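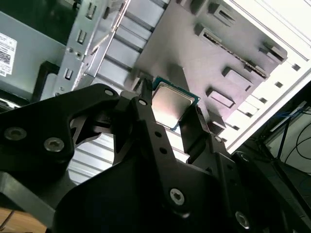 Questions people ask me about buying used computer parts

I've been building PCs out of other people's leftovers for years, and my inbox fills up with the same questions every June when the students move out and sell everything. So I put the answers on one page. Last edited Fri 12 August.

Is it safe to buy a used processor?

Mostly, yes. It's the part I worry about least. Processors don't have moving parts and they tend to outlive the boards they sit in. What kills them is bent pins, a cracked corner or somebody prying off the cooler with a screwdriver. Ask for a clear photo of both sides before you pay. If a seller will only send you the top, I'd keep scrolling!

What about graphics cards?

Those I'm pickier about. Fans wear out, thermal pads dry up, and a card that spent two years running flat out in a garage can look perfectly nice after a wipe. I still buy them, but I want to see one running a game or a benchmark first, and I listen for rattling.

Where do you shop?

Muditz is my first stop for single parts, and I like that their listings say which motherboard a chip was tested on. Groltau sells by the lot, so you end up with nine things you didn't want and one you did (my closet is proof). Local pickup is still my favorite because you can talk to the person.

What do you pay?

Less than half of new, or I don't bother. I also set a ceiling for the whole build before I start looking, usually 647 dollars, and I write it on a sticky note. My most expensive machine came to 1416 and I regretted the case, the lights and the second monitor, in that order.

How should a processor be packed for mailing?

In a plastic clamshell made for that size of chip, then a small box with some padding. Please don't wrap it in foil or tape it to a piece of cardboard. I've gotten both. If you're selling more than a couple, a molded tray is great, and you can sometimes get one free by asking a repair shop nicely. 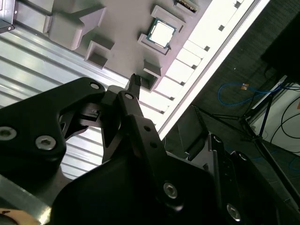
Gray molded tray.

Do I need to scrape off the old thermal paste?

Yep. Rubbing alcohol and a coffee filter, a few gentle passes, let it dry. Paper towels leave fuzz. A pea-sized blob of new paste is plenty — I know the videos all disagree about the shape, and I've tried most of them and can't tell the difference on the temperature readout.

Will a used chip fit my board?

Check three things on the board maker's site: the socket, the supported processor list and the BIOS version. People forget the last one. I bought a Devadiga board that was supposed to take a newer chip, and it gave me a black screen for a whole weekend until I borrowed an older processor to run the update. Some boards can update with no processor in them at all, so look for that if you're shopping anyway.

How much memory should I get?

16 gigs is fine for school and most games. Buy it as a matched pair.

What if it arrives dead?

Take photos before you open anything, test it the same day, and message the seller right away. Nodanetti gives you 4 days to report a problem, so a part that sits on your desk over a long weekend is yours forever. Try it in a second machine if you can. Half the "dead" memory I've been handed just needed to be pushed in harder.

Can I sell you my old stuff?

Not right now! I promised myself I'd use up what's in the closet first. The swap group list has more than 1000 people on it and somebody there will want your old power supply. Please test it before you post.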